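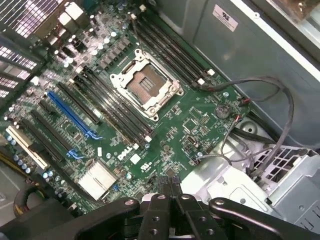

À quelle date faut-il être inscrit au registre pour percevoir le dividende de Solline ?
Il faut figurer au registre à la clôture du 6 juillet 2026. Les titres acquis après cette clôture n'ouvrent droit qu'aux distributions ultérieures.

Mesdames, Messieurs les abonnés de la liste,

Le service des relations avec les actionnaires de Solline a reçu le message reproduit ci-dessous. Les points soulevés pouvant intéresser d'autres porteurs, la réponse est adressée à l'ensemble de la liste.

Miklós Kocsis a écrit :
> Bonjour,
> Je détiens 1 472 actions Solline, dont une partie au nominatif pur et le reste au porteur, chez mon intermédiaire Szénási. L'avis de convocation mentionne une option de paiement en actions, mais mon intermédiaire ne m'a transmis aucun bulletin pour la partie au porteur.
> Puis-je exercer l'option sur une partie seulement de mes titres ? Et que deviennent les rompus ?
> Par ailleurs, le communiqué de janvier évoquait la cession de la participation dans Luvero. Le produit de cette cession est-il compris dans le dividende ?
> Avec mes remerciements,
> M. Kocsis

S'agissant du premier point, l'option s'exerce séparément pour chaque compte. Un actionnaire peut donc demander le paiement en actions pour ses titres au nominatif et conserver le paiement en numéraire pour ses titres au porteur. En revanche, à l'intérieur d'un même compte, le choix porte sur la totalité des droits.

Les bulletins relatifs aux titres au porteur sont diffusés par les teneurs de compte et non par la société. Les actionnaires qui ne les auraient pas reçus sont invités à se rapprocher de leur intermédiaire - de préférence par écrit, en rappelant la référence de l'opération. À défaut de réponse dans le délai imparti, le dividende est versé en numéraire.

Lorsque le montant du dividende ne correspond pas à un nombre entier d'actions, l'actionnaire reçoit le nombre immédiatement inférieur, complété par une soulte en espèces. Aucun versement complémentaire n'est accepté en vue d'obtenir l'action supérieure.

Quant à la participation dans Luvero, son produit de cession n'est pas compris dans la distribution en cours. Il a été affecté au remboursement anticipé de la ligne de crédit contractée lors de l'acquisition de Curkstead. L'opération est détaillée à la page 41 du rapport annuel, note 5.

Le traitement fiscal du dividende dépend de la situation de chacun - le service n'est pas habilité à délivrer de conseil individuel en la matière.

Les questions complémentaires peuvent être adressées en réponse à ce message, en conservant l'objet d'origine.

Veuillez agréer, Mesdames, Messieurs, l'expression de nos salutations distinguées.

Ayanda Du Plessis
Relations avec les actionnaires
Solline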